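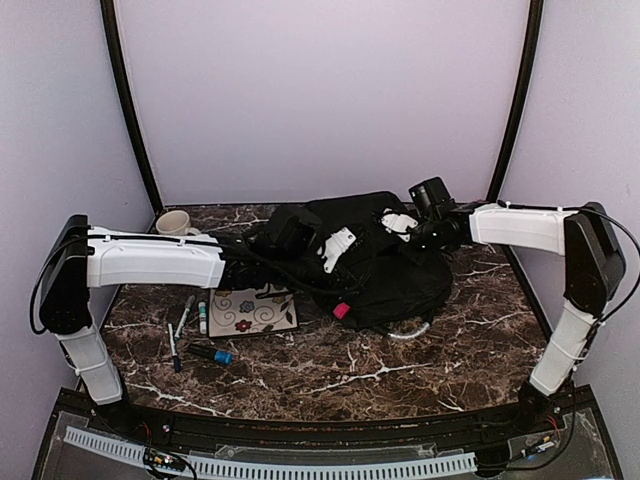
致Koliro基金项目组：

4月到5月的进展报告，先讲最高兴的一件事：旧包整理这一块终于跑顺了！

Grindport仓库今年收到的捐赠包袋比预想的多，4月底入库60只，到5月23日已经整理完40只，其中32只可以直接发给Clomdale的学员。软包是大家最头疼的一类。硬壳包往桌上一放就能检查，软布包却总是塌成一团，肩带缠在一起，拉链藏在褶子里，连正反面都要找一会儿。今井哲也（Tetsuya Imai）接手之后重写了操作顺序：先把包摊平，再理带子，然后查拉链和卡扣，最后才登记。新来的同事照着做，一个下午就上手了，我们看着都很兴奋。

大理石花纹的桌面也比原来那张好用，深色底上有白色和浅褐色的纹路，线头碎屑扫起来很方便。

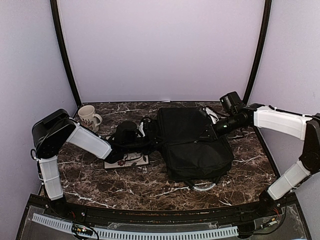 图2 桌上的黑色软包与带子，左后方为白色花纹马克杯

花卉图案的餐垫和马克杯属于Kubo家居用品那一组，和包袋共用台面。两组原来各排各的时间，现在合在一张表上，交接顺畅多了。餐垫目前到了30张，清点已完成，杯子还在等第二批。

还没解决的问题有两个。一是带子：拆下来的肩带常常配不回原包，我们打算买一批布标签，费用可以从包装材料一项里出，不另外申请。二是存放：理好的软包叠高了又会变形，今井想试试竖着插放，架子的报价下次一并附上。

下一阶段先把剩下的包理完，再开始给Clomdale装箱。装箱单的格式如果贵方有要求，请早些告诉我们，我们很期待把第一批送出去！

Grindport仓库整理组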